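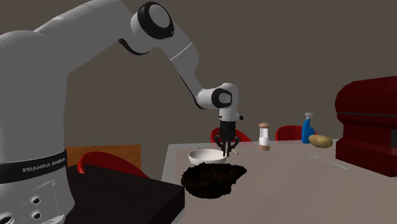 Kitchen table layout, arm over the bowl, potato and spray bottle off to the right.

Home | Forums | Simulation | Data Collection | Search | Log in

Thread: How much should I shuffle the table between demos?

gesell_fan
Hi all! I've been collecting demonstrations in sim for the bowl task (layout up top) and I'm at 427 episodes now, all driven by hand in the evenings after the kids are in bed. The salt shaker, the spray bottle and the potato have stayed put the whole time and only the bowl has moved. My first policy does fine until I slide the bowl toward the red appliance, and then it wanders off like it forgot why it came into the kitchen. Should I keep going to 2,000 the same way, or start mixing things up now?

Iddrisu Korletey
Mix it up now, please, before you spend another month of evenings on it! I did a very similar set for the Aryee project and kept telling myself more episodes would fix it, and they didn't. I'd randomize the bowl, the shaker and the potato on every reset, and move the chairs once in a while too. Those red backs are a strong color right behind the gripper, and a policy can latch onto something like that without you ever noticing.

mossy_keys
I'm going to disagree a little, with love. If you randomize everything at once and it fails, you won't know which change did it. I'd hold the chairs and the wall still and vary only what's on the light table. Get that working, then worry about the furniture.

Iddrisu Korletey
Fair, but that's a lot of retraining for somebody on one machine. We'll have to agree to differ on the chairs.

pattycakes7
Can I ask about the dark crumbly mound in front of the bowl? Is it soil, or a mat? If it's meant to be a solid thing, I'd check its collision shape. I had a lumpy mesh in my Mendine scenes with an invisible hull much taller than the part you could see, and I threw out a whole batch of demos where the fingers were bumping into thin air.

gesell_fan
Oh, that is a good thought, thank you! It came in with the asset pack and I never looked at the hull. I'll check it Thursday when I have a free night.

mossy_keys
One more thing while you're in there. Keep your hesitant episodes, the ones where you drift a bit and come back. I used to delete mine for being ugly, and the policy never learned to recover from anything. I'd only toss the ones where you gave up.

gesell_fan
I've deleted roughly 3 of those a night, so I'm wincing a little. Okay, new plan: table objects shuffled on every reset, chairs left alone for the first batch (sorry, Iddrisu!), and I'll post the success rate when I have one.

Iddrisu Korletey
No hard feelings. Try it with the chairs moved at test time, though, and tell us what happens.

Recent threads
Nitside exporter drops the last step of each episode
Keyboard or 3D mouse for long sessions?
Naming your demo folders so you can find them later
Gripper fingers jitter near a bowl rim

Last updated: September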